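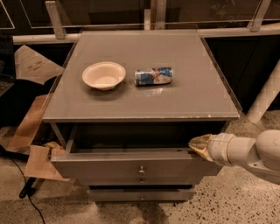 A robot arm holds the top drawer of a bedside cabinet, with a bowl and a drink can on the cabinet top.

FOR IMMEDIATE RELEASE
February 12, 2024

Tenants' group asks for plain numbers after Zurkix open day

STORPORT. The Storport Residents' Alliance attended the Zurkix open day at the company's Vulis Street workshop and came away with more questions than it brought. The Alliance is asking Zurkix and the building owner, Sharifi Housing, to publish full test results before any household robot is placed in an apartment at Sharifi Court.

Sharifi Housing told residents last month that it plans a trial of "home assistance robots" beginning in April. The letter said the machines would tidy rooms, put away belongings and help older tenants stay in their homes longer. Sharifi Court has 200 apartments, and many of the people who live there are past retirement age. They were invited to the open day to see the work for themselves.

Visitors watched a white arm at work on a small gray cabinet with drawers. We have no complaint about the welcome. Staff were polite and answered what they could. But a drawer in a workshop is a long way from a bedroom at Sharifi Court, where the nightstand may be jammed against a radiator and the drawer has stuck since the day it was bought.

Zurkix says its system has completed 1,993 drawer tasks. The company repeated this figure several times during the visit and it is printed on the handout. When we asked how many attempts it took to reach that number, we were told the information was not available on the day. We asked how many of those tasks used furniture the robot had never met before. We were told that work was "ongoing." A count of successes with no count of tries tells a tenant very little.

We also asked what happens when the arm grips a drawer and a person reaches for the same drawer. Staff said the arm is designed to stop. They did not offer to show this, and our members did not see it tested.

Then there is the matter of who is watching. Our members asked whether the arm was working by itself or being steered by a person. The answer was that it depends on the task. If a worker in another building may at times be looking through a camera into a tenant's bedroom, that should have been in the letter from Sharifi Housing. It was not.

Nearly 69 percent of the tenants who returned our survey said they would want a written right to refuse a robot without any effect on their lease or services. The Alliance supports that right and has asked Sharifi Housing to confirm it in writing. We have had no reply.

The Alliance is asking for 3 things before the April start date:

The number of attempts and failures behind every success figure Zurkix has given to tenants.

A written statement of when a remote operator can see inside an apartment, and how long any recordings are kept.

A second demonstration, held in an occupied apartment at Sharifi Court, using the tenant's own furniture.

The Alliance does not oppose the trial in principle. Some of our members could use help with reaching and lifting, and said so at the open day. They would also like the elevator in the north wing fixed, a request that has been with Sharifi Housing a good deal longer than the robot has.

About the Storport Residents' Alliance
The Storport Residents' Alliance represents renters in Storport and takes no money from landlords or equipment makers. Copies of the survey questions and our letter to Sharifi Housing are available on request from the Alliance office.

END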